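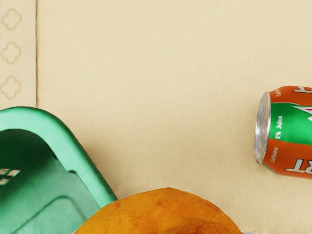
Search this forum Advanced search Go

Sample tubes going missing from outside collection point
Reading time: 3 minutes

fenland_phleb
Small outpatient unit, rural site. Patients drop urine and stool samples in a lidded crate by the side door and the courier takes them at 7 in the morning. Twice in August the crate has been found open with bags pulled out onto the gravel. The second time 3 bags were missing and one turned up under the hedge with the pot chewed through. Manager says fox. Porter says crows. What are other sites using for out-of-hours drop-off?

carter_li
Could be either. Crows will open a clip lid if it isn't fully seated, and they leave puncture marks. Foxes crush. Look at the pot.

You want a steel cabinet with a one-way chute, bolted to the wall. We had the Cavura one put in after gulls. No losses in two winters.

pathreception2
We've got the Cavura as well and I wouldn't buy it again. The chute jams on A5 bags. People then leave the sample on top of the cabinet, and you're back where you started.

carter_li
Depends on the bag. Ours are the narrow type. If yours jam, the flap spring is probably set too stiff, and there is a screw behind the plate for it.

pathreception2
The engineer adjusted it. It still jams.

H. Balogun
Leaving the animal aside for a moment: have the missing samples been logged as incidents? A lost specimen with a name and date of birth on the label is a data matter as well as a clinical one. The patients need to be told and asked to repeat the test. A chewed pot should be treated as a spill, with gloves, absorbent granules, and the gravel lifted if it has soaked in.

fenland_phleb
Logged both. Two patients have been rung, the third isn't answering. Gravel hasn't been lifted, I'll raise it.

Pot is crushed along one side, no holes. So fox, I suppose.

mortlake481
Fox or badger. Badgers are heavier and will drag the whole crate. Has it moved?

fenland_phleb
No, same place both times.

mortlake481
Fox then. Put it at waist height and the problem goes away. No need to spend money on a cabinet.

H. Balogun
I disagree. Height does nothing about crows or a curious member of the public. An unlocked crate of labelled specimens outside overnight would not pass any audit I have sat through. Hadiza Balogun, infection control, if anyone wants the risk assessment template. Send me a message.

mortlake481
It's a side door in the countryside. Proportion.

carter_li
Agree with Hadiza on the lock. Also check the temperature in there. A closed steel box on a south wall gets very warm by late afternoon, and urine without preservative won't be worth culturing by morning. Ours is on the north side and we still stopped accepting cultures after 4 pm.

fenland_phleb
Ours faces west. Would rather not stop the late drop-offs, half our patients come after work. Has anyone used the insulated Brivolura?

pathreception2
Trialled it for a month. Holds temperature fine, lid is heavy, older patients struggled with it. Thibodeau do a lighter version but I've not seen one in use.

fenland_phleb
Thanks. Crate is coming indoors at night from now on and I'll get quotes for both. Hadiza, message sent.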